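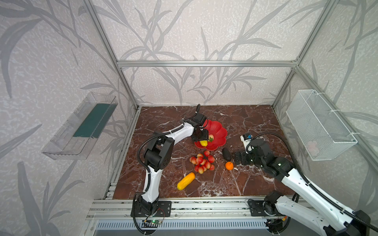
Candside Home Bakers' Club

2020-10-09

Bread pudding, second attempt

My first bread pudding of the autumn went to the compost heap, where even the slugs were lukewarm. I had used a sliced white loaf straight from the bag, which drank the custard, thought about it, and gave most of it back. What came out of the oven was a sort of sweet flannel under half an inch of yellow water.

So, again. This time I bought a proper loaf from Cletow, the bakery by the bus station, and left it on the side until it could have been used in a burglary. Two days did it. If you haven't got two days, tear the bread up and put it in a low oven for 30 minutes, but keep an eye on it or you'll be making croutons.

You need a good half of a large loaf, crusts left on. Tear it into lumps the size of a walnut. I know the recipe on the back of the club newsletter says neat triangles, buttered on one side and arranged like roof tiles. I have arranged roof tiles. They slide into a heap the moment the custard goes in and you have buttery elbows for nothing.

For the custard: 4 eggs, a pint of whole milk, a small pot of double cream, three big spoonfuls of soft brown sugar and more nutmeg than seems polite. Warm the milk and cream together until you can just bear a finger in it. Whisk the eggs and sugar in a bowl, pour the warm milk over slowly, and keep whisking. If you get a few strings of scrambled egg, sieve it and say nothing.

Yulan Tang told me at the last meeting to soak the sultanas in cold tea beforehand. I was rude about this. I went home and did it anyway, and she's right, they come out fat and slightly bitter and don't burn on top. I have apologised by email. A handful of chopped dates is good as well, though my husband picks them out and lines them up on the rim of his bowl like evidence.

Butter the dish, bread in, fruit in, custard over. Push it all down with the back of a spoon and then leave it alone for an hour. I skipped this last time (see slugs). When you come back the bread should have taken up nearly all the liquid and gone heavy. Scatter demerara over the top and bake at 160 fan until the middle wobbles a bit but doesn't slosh. Mine took fifty minutes in an oven that lies about its temperature, so start looking at forty.

We had it with cold cream from the jug. It was still good the next morning, eaten standing up at the fridge, and fried in butter on the day after that it was better than it had any right to be.

Our next get-together is in November and the theme is suet, God help us all. I'm down for a jam roly-poly, which I haven't made since school, where it was grey. If anyone has a pudding cloth I could borrow, please shout. Mine has gone the way of the good scissors.

Filed under: puddings, stale bread, grudges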